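Open day at the Drornau exchange building, November 2019

The old telephone exchange in Drornau opened its doors for one afternoon, and over 40 people came. We went around in groups, starting in the former switch room on the ground floor.
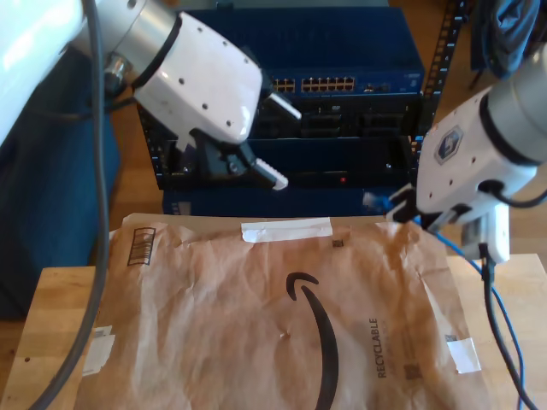 The town bought the building in September and plans to let the upper floor to small firms. Zakach, a bookbinder, has already signed for 2 rooms. Rents are fixed for the first year. Parking is still a problem, with 25 spaces behind the building and no bus after six.

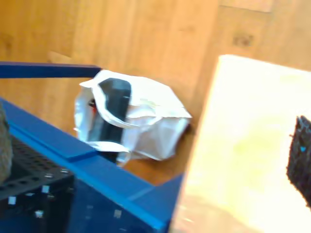

Gemechu Hailu asked whether the stairs would be replaced before anyone moved in, and was told that the work goes out to bid this winter. The elevator comes later.

Coffee was served in the back hall, by the Yimer bakery from across the street.
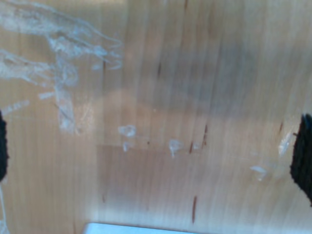 The old line maps are staying in the building and will hang in the stairwell once it has been painted.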